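Wall board with the square sockets - what are people parking in theirs?
Forum: Benches, Walls and Storage
Started 17 June 2024

trenchfoot_tam
ok so I put up one of those gray boards with the molded clips and sockets, on the corrugated metal at the back of the bench. Mine came out of a clear-out at Trenach, no paperwork, no bag of bits. I've been using the clips for cables and the square holes for nothing. Seems a waste. What goes in the square ones?? Anybody got long stuff in there?

gajewski_fan
Long blue plastic piece, the kind with the grooved rail. Tip goes straight in the square opening. I wouldn't put anything heavy in, the board is only plastic.

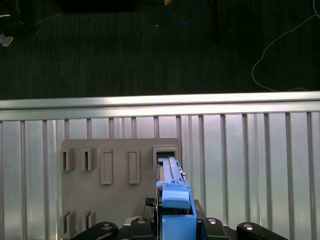

Re: what are people parking in theirs?

mudflap
Not a fan of long things sticking out of a wall at elbow height. I did that for 3 weeks and caught my sleeve every single day. Long parts go flat in a drawer, end of.

trenchfoot_tam
My elbow is nowhere near it tho. The board is behind where I work, low down. And the drawers are full, thats the whole reason I'm asking.

mudflap
Then empty a drawer.

Re: fit

oldspool
Depends on the fit. The square sockets on mine (Stenel copy I think, label long gone) were tight out of the box. Took a file to one and went too far, now everything droops in it. So - dont file. If it's tight push it in straight and keep the rail lined up with the hole, you can feel it when you're crooked.

gajewski_fan
Agree on no filing. Also mind any little pins on the side of the part. Mine has a small silver one and it snags if you turn it wrong way round.

oldspool
Pins toward the open side, yes. Learned that one with a scratch down the board.

tam's bench neighbor
Can I ask a dumb one, why not a pegboard? 50 hooks in a bag for the price of a sandwich.

oldspool
Pegboard on corrugated is a pain. Only touches the high ribs, then it flexes. Put mine up in December and had it down again before new year. The gray board is stiff enough that it doesnt care.

mudflap
Pegboard is fine if you put battens behind it. People are lazy.

Re: layout, and the server problem

trenchfoot_tam
Right, so layout. Sockets are at the corners, one upper right and two at the bottom, lower left and lower right. Slotted clips are all over on the left. Two upright blocks along the top edge that I have no idea about, and one square block sticking out right of center with a bracket next to it. The trouble is I've got a server chassis on the bench in front of the wall and I have to carry everything over the top of it.
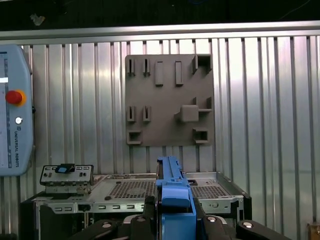
I want the lower ones for the parts I grab most and the upper right for whatever I hardly touch, but with the chassis there the low ones are the awkward ones. Could move the board up but there's a rail along the top of the wall and I dont want to crowd it. Could move the server. It's on a black base and I'd have to redo all the cables, more than 50 zip ties, not happening this month.

gajewski_fan
Swap it round then. Daily stuff upper right, the rest down low. You're fighting your own bench.

mudflap
Or shift the server and do it properly. One evening.

trenchfoot_tam
You come cut the zip ties then

oldspool
I'd keep stuff off that mesh top too. It's a vent. I had a Tumus case with the same sort of perforated lid and people kept leaving screws on it. Guess where the screws went.

tam's bench neighbor
can confirm, I was people

gajewski_fan
Those two upright blocks, I use them as a stop. Something thin stood on edge between them. No clue if thats what they're for.

oldspool
Mine has the blocks as well, never used them once. Hung a rag on one.

trenchfoot_tam
ok going with daily stuff upper right. Will try 5 parts to start and see which ones I keep reaching for. If anyone has the original sheet for this board please post it, I still want to know about that bracket

mudflap
Drawer.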